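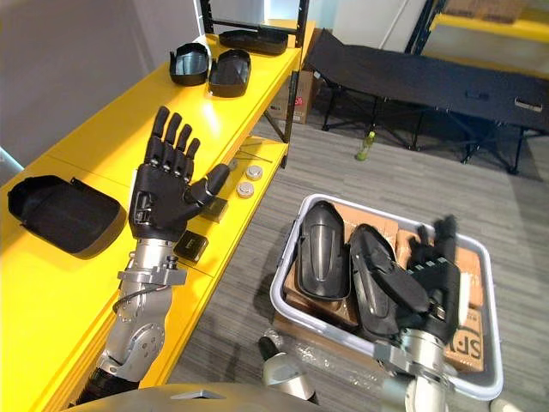 Notebook, Sturside workshop, May. Entry by L. Conneely; W. Puma assisting.

Collection for the Joro shell-handling task continued this morning. The target for this set is 188 accepted examples. At the midday check 154 had been accepted and 12 rejected, the latter chiefly for pauses of more than 2 seconds before the grasp. Rejected examples are kept in a separate folder and are not to be deleted. 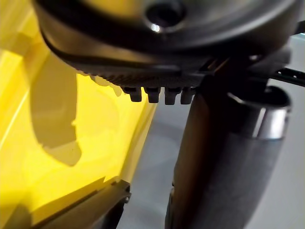
The wrist views were reviewed before the afternoon session. Brophy asked whether close yellow surfaces should be treated as a fault. It was agreed that they should not. Where yellow fills the left side and the finger stands against plain grey, as in this view, the example is retained, provided that the row of four pegs remains visible. The labelling sheet has been amended accordingly.
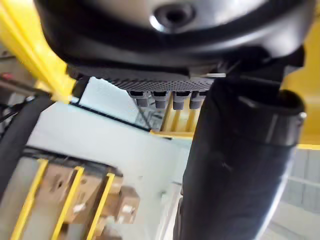 Wrist view, pegs and dotted pad in sight, crate at lower left.

The start position of the arms is to be varied more widely in the remaining examples. W. Puma will revise the operator instructions and send them to Gikeck for comment. Lighting settings are unchanged. Upload of the accepted set is to begin at 16:30.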